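Subject: Re: [ladgate-house] Narrow room at the back - walls, fixtures, cable
Date: Jun 30, 2020
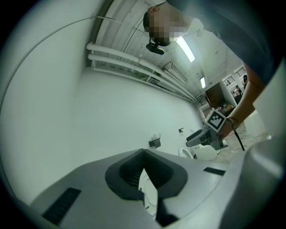 Photo: Durstead house working group

Replying to the list so it all stays in one thread. The earlier message is quoted first and my answers follow.

> I went through the notes for Ladgate before ordering anything and I am
> stuck on the narrow room. The work sheet says "white throughout, make
> good, clear walls" and that is all. Three questions.
>
> 1. Does "clear walls" mean everything comes off, or only the things
> we don't use? There are small fixtures still up on the long wall and
> I don't want to fill holes twice.
>
> 2. Is the cable staying? If it stays I would like it in a straight
> run. If it goes I need to know before the paint is opened.
>
> 3. What is left in the budget for this room? The last figure I have
> is from December and I know the hall went over.
>
> Also, does anyone still have the shelf that came from the Skokinton
> place? It was meant for this room at one point.

1. Fixtures. There are two small dark ones on the white wall, one a bit higher and to the right of the other. The lower one has a light-colored top edge. The higher one is smaller, like a little bracket. I would take the bracket down. I can't find any note of what it was put up for, and the new shelf will want that part of the wall. The lower one I would leave until we have checked what is behind it. If it turns out to be only screwed to the surface, it can come off the same day.

Please don't pull either one with a claw hammer. That was done in the hall and the plaster came away with the anchors. Back the screws out, tap the anchors in below the surface, fill, let it dry overnight, sand, and fill again if it has sunk.

2. Cable. The thin dark line that arcs down the left side of the wall in the photo looks to me like a cable, but I have not traced it and I would not want anyone to cut it on my say-so. Treat it as live until it has been tested. My preference is to keep it if it serves anything and move it into the corner in white surface channel. Channel is cheap and can be painted with the wall. If it serves nothing, it comes out at both ends and we fill the holes. I don't want a dead cable painted over and left for the next people.

3. Money. We had 2,000 for the back of the house. The hall took 1,322 with the floor repair included, and 67 went on filler, tape and sanding sheets, which I charged to the whole job. A further 126 has been promised for the door. So there is 485 left for this room. That should cover paint for the walls and ceiling, the channel and the shelf hardware. It will not cover new lighting, so please leave lighting out of the order.

On color, the walls and ceiling are both white now and I would keep them that way. The room is narrow and a strong color on the long wall would not help it. We still need a sample against the existing white, though. The can we used in the hall dried a shade creamier than the lid and I don't want to find that out halfway along a wall that size. Flat for the ceiling, eggshell for the walls.

The shelf from Skokinton is with the Ďurica boxes in the storage unit, behind the two rolled carpets. It is longer than I remembered, so measure the room before anyone goes to fetch it - the unit is a long drive for a shelf that won't go in. If it is too long I would sooner cut it down than buy another. The ends are square and it would only need one cut and a bit of sanding.

Order of work, unless someone objects: test the cable, bracket off, fill, sand, wash the walls down with sugar soap, ceiling first, then walls, then channel, then shelf. Dust sheets are in the Durstead van along with the small ladder. The tall ladder is not needed for this room and only gets in the way in there.

If anyone knows what the lower fixture was for, please reply to the list and not just to me.

--
ladgate-house mailing list | Contact the list owner | © Durstead house working group | Back to top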